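**Re: [ullton-seeds] Storing saved beans over winter**

Hello all, and a special hello to Hermine, who asked such a good question that I've been thinking about it all through breakfast.

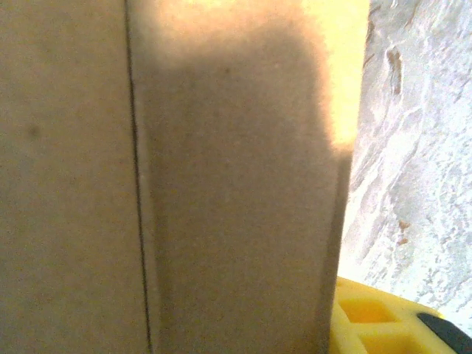 *(Photo: Marcela Hudec)*

On 28 October 2020, Hermine Brunner wrote:

> I've got more dried beans than I know what to do with, all in old jam jars along the kitchen windowsill. They look lovely but my neighbour says I'm cooking them. Can they stay there until April? And do I need to bother with the freezer? I've read so many different things.
>
> Hermine

Your neighbour's right, I'm afraid! A sunny windowsill is about the worst place in the house (I did the same for years, they're so pretty in the light). Warm by day, chilly by night, and the seed gets tired before it ever sees soil. Move them somewhere dull and cool. Mine live in plain cardboard in the back bedroom, where we never put the heating on, with each variety in its own paper envelope.

The jars are fine as long as the beans are properly dry first. Try biting one, gently please, or whack it with a hammer on the doorstep. If it shatters it's ready, and if it squashes or takes a dent, tip the lot out on a tray and give it another 3 weeks. I lost a whole jar of Metberg climbers to mould by being impatient, and I'm still cross about it.

As for the freezer, I only do it for beetle. Géza Magyar swears by it and puts everything through, but he's had weevils and I haven't (touch wood). If you do freeze them, make sure they're bone dry, seal the jar, and let it come back to room temperature before you open it, or you'll get damp all over the seed. I forgot that bit once with my Hegedűs dwarf beans and had to start the drying all over again.

And write the year on!! I have an envelope that says "purple, good" and I've no idea whether it's from last summer or from before we moved.

If you've really got too many, I'd love a few of the speckled ones for the spring swap. I can offer Kodora peas in return, up to 60 of them, or some very ordinary runner beans that crop like mad. Irén said she wanted speckled ones too, so perhaps bring extra.

Does anyone have a decent way of keeping parsnip seed, by the way? Mine never comes up the second year.

Marcela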